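# Storing fabric hair ties at a shared craft table

**Asked by Ayana Wako, Dukbridge**

Our library branch runs a monthly sewing and crochet session, and we sell the finished hair ties to pay for supplies.
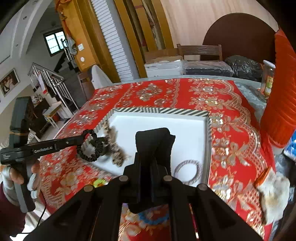 The session in July produced more stock than we had room for, and several of the scrunchies had lost their stretch by the time they were put on sale. They had been kept in a sealed plastic tub on a shelf above a radiator. I would like to know whether the tub, the heat or the elastic itself is the likely cause, and how other groups store theirs. We hold up to 400 pieces at a time.

---

**Answer from Farzad Bakhtiari** (accepted)

Heat is the most probable cause. Rubber-core elastic becomes brittle when it is kept warm for long periods, and a shelf over a radiator is a poor location for it. Please consider the following:

- Move the stock to a cool, dark cupboard on an inside wall.
- Store pieces relaxed. Elastic that is kept stretched over a card or tube will not fully recover.
- Mark each bag with the month of sewing and sell the oldest first.
- Test one piece from each bag before a sale. Stretch it fully 20 times and compare it with a new one.

The tub is acceptable provided that everything is fully dry when it goes in. Crocheted pieces washed before sale need longer than sewn ones — allow two days.

Old elastic should also be checked before it is sewn. A roll that has sat in a donation box for years may already be weak, and storage will not correct that.

---

**Answer from Mandla Masilela**

We use Gerko braided elastic and have had no complaints. Ours is kept in shoe boxes.

---

**Answer from Amber Van Leeuwen**

I agree with the first answer on heat. I would add that direct sun through a window does the same damage, and it fades dark fabrics as well. Our group lost 17 pieces in that manner. They could be saved only by opening the seam and threading in new elastic, so leave a short hand-stitched section in each one if time permits.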